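May, 4 pm, budget notes for the second cell

Quote from Rodberg came in: 3,574 for one more arm pair, rail track included. Beaudoin is cheaper on the arms, but they ask 1,393 extra for the rail, and delivery is longer. I prefer Rodberg.

Spare gripper fingers: 338 per set. I put two sets in the plan. Corner posts and wall panels we can order from Mander as last time, 146 with cutting.

Still open: who pays for the hooks and the wire basket? In the first cell they came from the Vistavbridge money, which is now closed. To ask before the order goes out.

Teal mat: same color again, please. 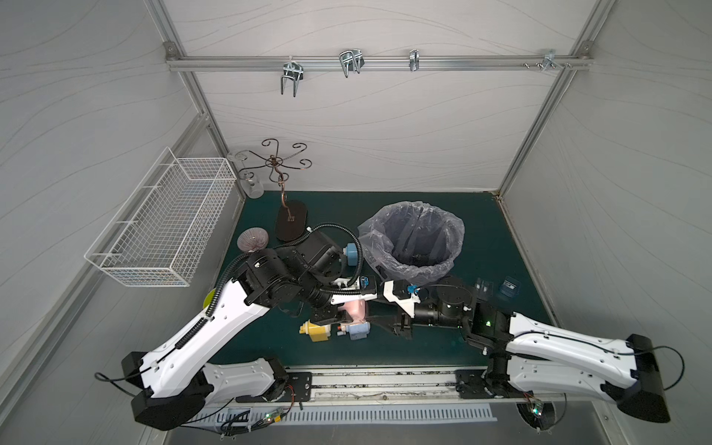 Cell 1, both arms over the mat, pink piece in left gripper.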